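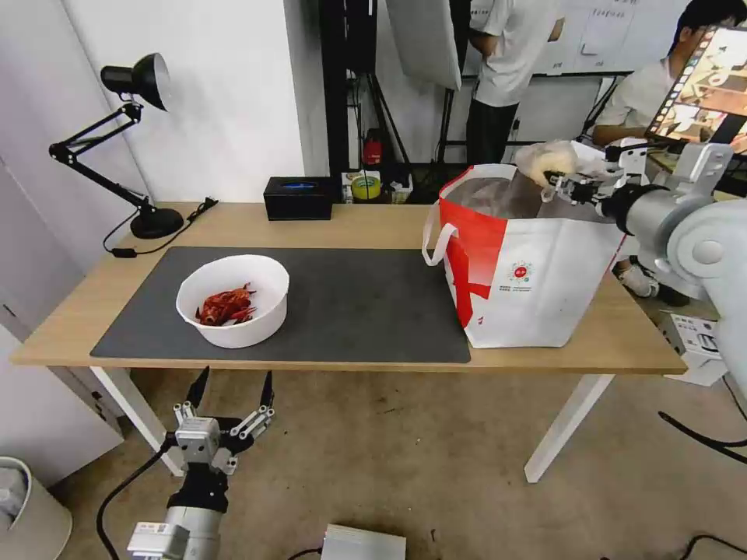 Table with bowl and carrier bag.

Brullwood Fire Station: Kit and Welfare Inspection Checklist, with Comments

Scope: breathing apparatus room, appliance bay, drying room, gym and rest area. Lower limb injury prevention is included in this issue under section 3. Items are marked S (satisfactory), A (action needed) or N (not inspected). Comments follow the item they refer to.

Inspection started at 09:30 on Tuesday, after the change of watch. Both appliances were on station throughout.

1. Appliance bay

1.1 Floor free of oil, standing water and trailing leads: A
Oil film under the rear axle of the second appliance. Absorbent applied during the inspection. Source to be traced by workshops. Drip tray to remain in place until then.

1.2 Bay markings legible: S
Yellow walkway line is worn at the pole drop end but can still be followed at night with bay lights on.

1.3 Step heights and grab handles on appliances: A
Lower crew step on the nearside of the first appliance has 2 fixing bolts loose. Tightened on the spot. Recheck at next weekly test. Anti-slip strip on the same step is lifting at the outer corner and must be replaced, not glued back down.

1.4 Bay doors, manual release: S
Tested from inside only. The chain on door two is stiff.

1.5 Exhaust extraction hoses: S
Couplings release at the correct point on both lanes.

2. Breathing apparatus room

2.1 Cylinders in date and secured: S
All 16 cylinders in the rack seen and in date. Rack straps sound.

2.2 Compressor running hours against service interval: A
Meter reads 2,811. Service was due before this reading. Compressor may be used for top-up only until the service is complete. Notice fixed to the panel.

2.3 Face masks clean, bagged and tagged: S
One tag handwritten in pencil. Rewrite in ink.

2.4 Cleaning sink, water temperature: N
Thermometer not available.

2.5 Test bench calibration label: S

3. Footwear and lower limb

3.1 Fire boots, sole and tread: A
Boots were examined in pairs at the pegs. Two pairs have heel wear below the limit, worse on the outer edge. Withdrawn and replacement sizes requested from Sesov stores. Outer heel wear should be reported to occupational health as well as to stores, as the wearer may be rolling the foot.

3.2 Fire boots, ankle support and lining: A
Lining torn at the ankle on one boot. Withdrawn with its pair. Do not issue odd boots from different pairs, even in the same size.

3.3 Correct size recorded for each firefighter: A
Several entries on the sizing sheet are older than the current boot pattern. The current pattern comes up narrow across the instep. All watches to be remeasured, both feet, in issue socks.

3.4 Dismounting practice: S
Observed during the morning drill. Crews faced the appliance and kept three points of contact. No jumping from the cab seen. Cab doors were opened fully before dismounting.

3.5 Drill yard surface: A
Depression beside the hydrant cover is deep enough to turn an ankle, particularly when carrying a ladder. Coned off. The temporary fill put in last winter has broken up. Permanent repair requested under the Mwakalinga surfacing contract. Ladder drills to move to the east side of the yard until it is done.

3.6 Near-miss forms for slips and trips: A
Forms are available but the box was found behind the noticeboard. Moved to the watch room door.

4. Drying room

4.1 Heater guard fitted: S

4.2 Clean and dirty kit kept apart: A
Used fire hoods were hanging on the clean rail. Removed for laundering. Rail ends to be labelled.

4.3 Ventilation: S
Fan runs on for 20 minutes after switch-off, as set.

5. Gym

5.1 Treadmill emergency stop: S
Skomemia unit, stop cord present with clip.

5.2 Floor matting flat and joined: A
Two tiles have parted near the squat rack. Rejoin and tape underneath.

5.3 Balance board and step box: S
Step box feet intact. Return both to the wall rack after use.

6. Rest area and stores

6.1 Fridge temperature log: A
Log has gaps at weekends.

6.2 Exit route through stores clear: S
Door opens fully. Stacked salvage sheets are close to the route but outside the line.

6.3 First aid box contents: A
Triangular bandages and one cold pack missing. Restock.

Actions in order of priority

Compressor service (2.2)
Yard depression (3.5)
Boot replacement and remeasuring (3.1 to 3.3)
Crew step strip (1.3)
Oil leak (1.1)
Remaining A items by the end of October

Item 2.4 is carried forward and must be completed at the next inspection. Recheck results are to be written beside the original comment and initialled. The original comment must stay legible.

3 comments | 11 shares

Related items
Boot sizing sheet: how to measure
Weekly appliance test: steps, handles and lockers
Return to operational duty after a foot or ankle injury
Drill yard defects: reporting form
Compressor log, blank copy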